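Can a robot tidy my junk drawer yet?

37 shares · 4 comments

I've been asking this since September, so I got pretty excited when Cotero let me into its Clilodthorpe shop. The job is picking odds and ends out of a bin — sunglasses, a clear tube, little metal bits — one at a time.

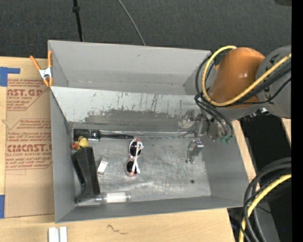
Reading time: 4 min

Tươi Nghiêm, who runs the tests, told me sunglasses are the worst. Her goal is a full bin in 5 minutes. Not this year, she said!

Comments

Orellana: Mine would need a bigger bin.

Pete_K: Can it do socks?

jo: I'd pay for socks

Marlene: same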